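Elspeth Ritchie and the Molton lido that wouldn't stay shut

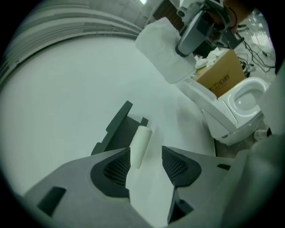 4 min read

I'd been told to bring a jumper to meet Elspeth Ritchie, and I'm so glad I listened. She does all her interviews on the bench beside the shallow end (she says she can't think indoors) and it was November, and the wind was coming straight over the wall.

She learned to swim in this pool when she was six. "My aunt held my chin up and walked backwards," she told me. "Then she let go without saying a word. I was furious!"

The lido closed in 2000, and for 11 years it was mostly ducks. Elspeth was living over in Pasby by then and used to drive past on her way to work. "I'd slow down every single time. There was a birch tree growing out of the deep end. I quite liked the birch tree, to be fair to it."

So what made her start? A letter in the local paper, apparently, from a man in Ellery who wanted it filled in for parking. She wrote back that same evening, and the replies came to her house in carrier bags. "I thought, well, I've done it now."

The bit I really wanted to hear about was the first morning, and she laughed before I'd finished asking. The heating had failed overnight. "People got in anyway. There was a lot of shrieking. One lady swam a length in her bobble hat and got out and asked where the cake was."

She still swims most mornings at seven, breaststroke, head up, chatting the whole way. I asked if she ever fancied somewhere warmer and she gave me such a look.

"I went to Spain once," she said. "The pool was like soup."

Then she offered me a towel, and I'm sorry to say I made my excuses and went to find the tea hut.

Related
Where to get a proper breakfast in Pasby
The Danullow bell ringers want your Tuesdays
Walking the old railway from Molton to Ellery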